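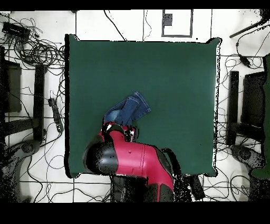 Brinduveck Folding Arm: equipment page for returns and rental laundries

Last updated: December
Print this page | E-mail this page

The Brinduveck is a single folding arm sold to garment return centers, uniform rental plants and resale warehouses. We carry it. We also run one on our own floor in Dolton, and we've written this page from that experience instead of copying the maker's sheet. If you came here to be told it will replace your folding table crew, the maker's sheet will please you more.

What it does

The arm works over a flat cloth surface. It takes hold of one garment at a time with a two-sided grip, moves it, lays it down and takes hold again. Denim is the usual demonstration fabric, and buyers should ask why. Jeans are heavy, they stay where they are put, and the seams give the software something to find. Ask to see a slippery lining or a child's cardigan before you sign anything.

Our unit was set up by Panasiuk, the installer we use for all powered equipment. The arm went in on a Monday and was moving cloth by that afternoon. Getting it to move cloth in a way our packing people would accept took a good deal longer, and for some garments we are still waiting.

The speed figure

The sales sheet quotes 100 garments an hour. We have never come near that with mixed goods. Over one full shift of presorted jeans, all adult sizes, all right side out, we logged 60 an hour. An experienced folder at our table beats it easily and talks the whole time.

The sheet's number leaves out the handling. Somebody has to sort, empty pockets, turn legs right side out and set each piece within reach. That work used to be part of folding. Now it is its own job.

A pair of jeans handed over flat is an easy start. A pair dropped in a heap is the real test, and heaps are what come out of a return bag.

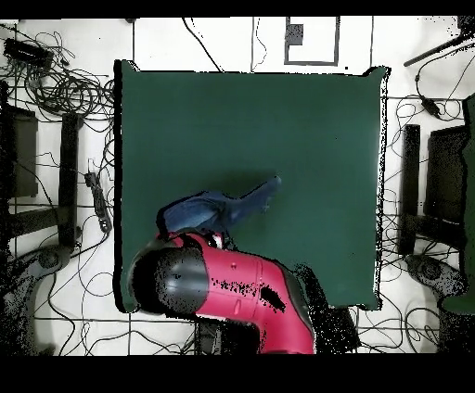 When the grip closes on two layers instead of one, the fold comes out crooked and has to be opened up and started over. The software is supposed to catch this. Sometimes it does. Plan on a person within calling distance for the whole shift, and plan on paying that person a folder's wage at least, whatever the brochure says about "light supervision."

What changes for your people

Miroslava Lukáč has run our folding line through three kinds of equipment. We asked her to write this part and she kept it short:

"My wrists are better. I will give it that. Jeans all day is hard on the hands and I don't miss it. But I used to finish a stack and know it was finished. Now I check stacks I did not make. It is more tiring than people think, and when a bad one gets through it comes back with my name on it. Put the arm on the heavy stuff and leave the rest to us."

We followed her advice. The arm does denim and work pants. Shirts, knitwear and anything with a trim stay at the table. No jobs were cut here, though hours were moved around, and two people who liked folding are now sorting, which they like less. A buyer who tells the crew nothing will change is going to lose their trust in the first week.

Before you order

Measure the floor, including the space for stands and power, and have your electrician talk to the installer about where the cables will run. A cable plan is not included in the base price. We think it should be.

The work cloth is a wearing part. Ours comes from Plerwood, who will cut to size. It needs to be pulled flat again whenever it rides up, and a wrinkled cloth gives worse folds.

The service contract is 200 dollars a month with us. It covers the grip, the wrist and one visit per quarter. It does not cover retraining for new garment types, and that is where the money goes.

Trial terms

We rent the arm for a trial at 1070 dollars for the month, setup included. Use your own garments, the ugly ones too. Keep your own count of refolds, and count the sorting time against the arm. If the numbers don't work, send it back. Over half of our trial customers have done so, and we would still sooner rent it than sell it to a plant that will park it in a corner by spring.

Call the Dolton counter for availability. We don't take online orders for this item.

Related items

Plerwood work cloth, cut to size
Height-adjustable folding table
Sorting rack, four bay
Floor cable covers
Anti-fatigue standing mat
Panasiuk installation and site visit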